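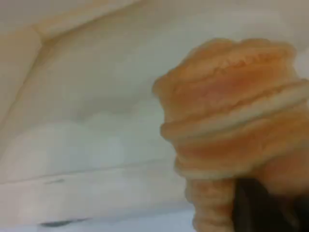 Lesezeit: 4 Minuten

Abb. 1: Orangefarbener Gegenstand mit übereinanderliegenden gerundeten Bändern, nach unten schmaler werdend; helleres Band schräg über dem Körper.

3 Formbegriffe in den Inventartexten

3.1 Material und Vorgehen

Grundlage der Auswertung sind 160 Inventartexte aus den Sammlungen Gretby und Onness. Beide Häuser verwahren überwiegend Haushaltsgerät, Textilien und Flechtarbeiten, beide haben ihre Karteikarten in den vergangenen Jahren in eine Datenbank übertragen. Die Übertragung erfolgte in Gretby wortgetreu. In Onness wurden Abkürzungen aufgelöst und offensichtliche Schreibfehler verbessert, die ursprünglichen Karten liegen aber als Scans bei und konnten in Zweifelsfällen herangezogen werden. Stand der Daten ist der 3. März 2023.

Berücksichtigt wurde nur das Feld »Beschreibung«. Die Felder »Material« und »Technik« arbeiten in beiden Häusern mit geschlossenen Wortlisten und sagen wenig darüber aus, welche Ausdrücke den Bearbeitern von sich aus zur Verfügung standen. Aus den Beschreibungen wurden alle Wörter und Wortgruppen entnommen, die sich auf die Gestalt der Oberfläche oder auf den Umriss beziehen. Farbangaben wurden getrennt erfasst und werden in Abschnitt 4 behandelt. Die Zuordnung nahmen zwei Personen unabhängig voneinander vor; abweichende Zuordnungen wurden besprochen und, wo keine Einigung zustande kam, als offen geführt.

3.2 Geometrische und vergleichende Ausdrücke

Die entnommenen Ausdrücke lassen sich zwei Gruppen zuordnen. Zur ersten gehören Wörter, die eine Form mit geometrischen oder technischen Mitteln angeben: »konisch«, »zylindrisch«, »gerippt«, »profiliert«, »sich verjüngend«. Zur zweiten gehören Vergleiche mit bekannten Dingen, entweder als Zusammensetzung (»wulstartig«, »seilförmig«, »muschelig«) oder als ausgeführter Vergleich mit »wie«.

In den Texten aus Gretby überwiegt die erste Gruppe deutlich. Das hängt mit der Arbeitsanleitung zusammen, die dort seit der Gründung der Sammlung gilt und die bildhafte Wendungen ausdrücklich ausschließt. In Onness gab es eine solche Anleitung nicht. Die Karten stammen von mehreren Händen, und der Anteil der Vergleiche schwankt von Bearbeiter zu Bearbeiter stark. Ouazzani hat für die Werkstattbücher aus Pirine eine ähnliche Verteilung festgestellt und führt sie auf die Ausbildung der Schreibenden zurück: Wer ein Handwerk gelernt hatte, griff eher zu einem Vergleich aus diesem Handwerk.

Für unregelmäßig geschichtete Körper reicht der geometrische Wortschatz nur begrenzt aus. Ein Umriss, der oben breit ist und unten schmal, ist mit »umgekehrt konisch« brauchbar erfasst. Die Abfolge gerundeter Bänder, wie sie Abb. 1 zeigt, lässt sich mit »gerippt« zwar benennen, doch bleibt dabei offen, ob die Rippen gleich breit sind, ob sie parallel laufen und ob ihre Kanten glatt oder gekräuselt sind. Vergleiche mit gewickeltem Seil, gekniffenem Teig oder gefälteltem Schaumstoff enthalten jeweils eine Antwort auf einen Teil dieser Fragen. Sie enthalten aber auch eine Aussage über Stoff und Herstellung, die der Schreibende vielleicht gar nicht machen wollte.

3.3 Mehrdeutigkeit der Vergleiche

Diese doppelte Lesbarkeit ist in 18 der untersuchten Texte nachweisbar. Gemeint sind Fälle, in denen ein Formvergleich bei einer späteren Bearbeitung als Materialangabe verstanden und in das Feld »Material« übernommen wurde. Typisch ist der Weg von »seilartiger Rand« über »Seilrand« zu »Rand: Seil«. In der Sammlung Onness betrifft das vor allem Körbe und Untersetzer, deren Rand tatsächlich aus umwickelten Spänen besteht. Der umgekehrte Fall, dass also eine zutreffende Materialangabe später als bloßer Vergleich gelesen wurde, kommt ebenfalls vor, ist aber schwerer zu belegen, weil die Angabe dann meist ersatzlos entfällt.

Shenoy hat vorgeschlagen, Formvergleiche grundsätzlich mit einem Zusatz zu versehen (»in der Form«, »dem Aussehen nach«). Der Vorschlag wurde im Projekt Annamalai an einem kleinen Bestand erprobt. Die Verwechslungen gingen nach Auskunft der dort Beteiligten zurück, die Beschreibungen wurden allerdings länger, und ein Teil der Bearbeiter ließ den Zusatz nach einigen Wochen wieder weg. Für die hier untersuchten Bestände kommt eine nachträgliche Ergänzung kaum in Betracht, da die Absicht der ursprünglichen Schreiber nur in Ausnahmefällen noch zu klären ist.

Schwierig ist auch das Wort »Krone«. In Gretby bezeichnet es den oberen Abschluss eines Gefäßes ohne Rücksicht auf dessen Gestalt. In Onness steht es nur dann, wenn dieser Abschluss Zacken, Buckel oder Falten hat. Eine gemeinsame Suche über beide Datenbanken liefert deshalb Treffer, die sich nicht unmittelbar vergleichen lassen. Dasselbe gilt für »Band« und »Reif«: In Gretby kann ein Band auch schräg verlaufen, ein Reif nur waagerecht; in Onness werden beide Wörter ohne erkennbaren Unterschied gebraucht.

3.4 Folgerungen für die Verschlagwortung

Für die gemeinsame Schlagwortliste wurden die geometrischen Ausdrücke übernommen und um einige wenige Angaben zur Regelmäßigkeit ergänzt (»gleich breit«, »ungleich breit«, »Kante glatt«, »Kante gekräuselt«). Vergleiche bleiben im Beschreibungstext erhalten, werden aber nicht zu Schlagwörtern. Bei »Krone« wurde die engere Bedeutung aus Onness gewählt; die betroffenen Datensätze aus Gretby sind von Hand durchzusehen. Diese Durchsicht ist für die Textilien abgeschlossen und steht für die Gefäße noch aus.

Nicht gelöst ist die Frage, wie mit Objekten zu verfahren ist, für die nur eine Karteikarte und weder eine Zeichnung noch das Stück selbst vorliegt. Hier wurde der Wortlaut unverändert belassen und das Schlagwortfeld freigehalten. Die Farbangaben derselben Datensätze sind Gegenstand des folgenden Abschnitts.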